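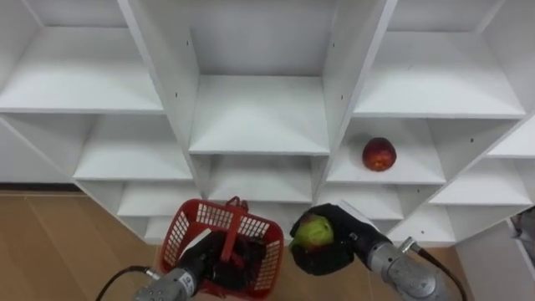 Fig. 1. Basket in one gripper, green apple in the other.

Costing a humanoid, week 8 – Octavian Cârstea

I'd like you to price the small stuff first. Baskets, shelving, fruit: my line for those came to 412 euros, and I'd left it out of the first draft!

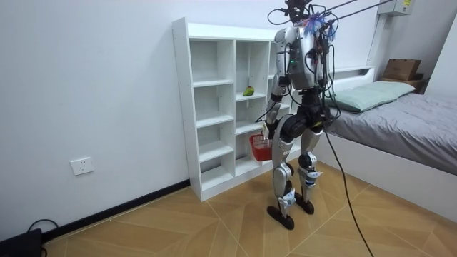
Fig. 2. The robot at the shelving, with its cables.

Now cables. Put tethers and spares on their own line (Jolta and Grenda both quote them separately), and allow 23 per cent on top for repairs.

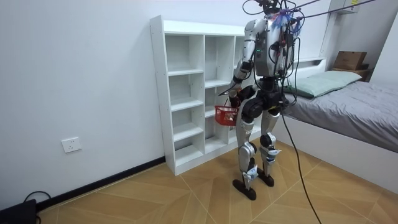

Fig. 3. Floor space between shelving and bed.

Measure your room before you ring Sileck – I mean it, with a tape. Then ask what hands cost on their own.

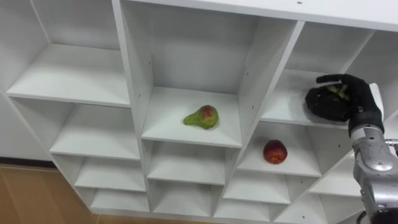
Fig. 4. Hand at an upper cubby, pear and red fruit on the shelves.

Bring two quotes for hands to the next session. Orders go in by September.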